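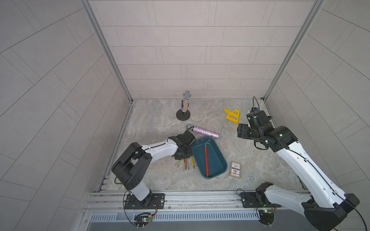
Handgelenkkamera verliert dünne Schlüssel, Zweiarmzelle

Skaltska
Verfasst am 2024-09-14

Hallo zusammen,
wir betreiben eine Zelle mit zwei Armen auf einer gemeinsamen Aluschiene. Aufgabe ist Kleinteile greifen und in eine Wanne legen, im Moment vor allem Innensechskantschlüssel mit farbigen Hüllen. Seit ich die Unterlage gewechselt habe (jetzt Marmormuster, vorher einfarbig), findet die Erkennung die blanken Schlüssel nur noch manchmal. Die mit Hülle gehen. Von 921 Griffversuchen sind 205 danebengegangen, fast alle bei blankem Metall.
Belichtung steht auf Automatik. Fokus habe ich nicht angefasst. Was würdet ihr zuerst prüfen?

Eritz
Automatik raus. Glänzende Biegungen und eine polierte Fläche, da regelt die Kamera bei jeder Bewegung nach. Fest einstellen und dann das Licht anpassen, nicht umgekehrt.
Und: Liegen die Schlüssel einzeln oder auf einem Haufen?

Skaltska
Auf einem Haufen, teils ineinander.
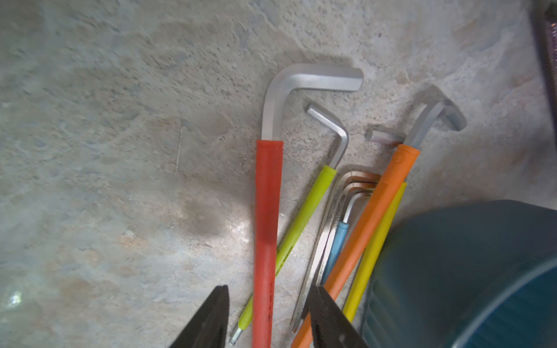
Mit fester Belichtung habe ich es vorhin probiert, 200 Versuche. Etwas besser, aber die Reflexe auf der Unterlage bleiben.

Melham
Ich würde gar nicht an der Kamera drehen. Mattes, einfarbiges Tuch drunter, fertig. Gemusterter Untergrund bei dünnen Metallteilen ist eine schlechte Wahl.

Eritz
Sehe ich anders. Wenn die Zelle später auf verschiedenen Flächen laufen soll, hilft ihm das Tuch nur bis zum nächsten Wechsel. Dann lieber neue Aufnahmen mit der jetzigen Unterlage machen und nachtrainieren.

Melham
Dann trainiert er im Oktober noch. Er will wissen, wo der Fehler liegt, und das geht mit Tuch in einer halben Stunde.
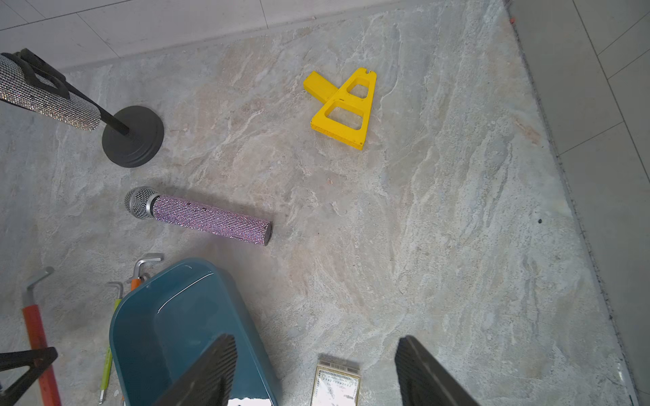

Escobar
Moderator, Bereich Greifer und Kameras

Ihr habt beide einen Punkt, aber prüft vorher die Halterung. Bei uns saß die Kamera nach einem Fingerwechsel leicht verdreht. Bei großen Teilen fiel das nicht auf, bei dünnen lag der Griffpunkt daneben. Kalibrierung neu machen, Schrauben der Halterung nachziehen, Kabel am Handgelenk so legen, dass es in keiner Stellung zieht. Danach dieselbe Testreihe noch mal, und bitte je Arm getrennt zählen.

Skaltska
Getrennt gezählt habe ich bisher nicht. Mache ich.

Skaltska
Nachtrag: Am linken Arm war eine Schraube der Kamerahalterung locker. Nachgezogen, neu kalibriert, Belichtung fest gelassen. 435 Versuche, der rechte Arm ist unverändert, der linke deutlich besser. Ineinander liegende Schlüssel bleiben schwierig.

Melham
Und das Tuch?

Skaltska
Kommt als Nächstes, erst mal nur zum Vergleich.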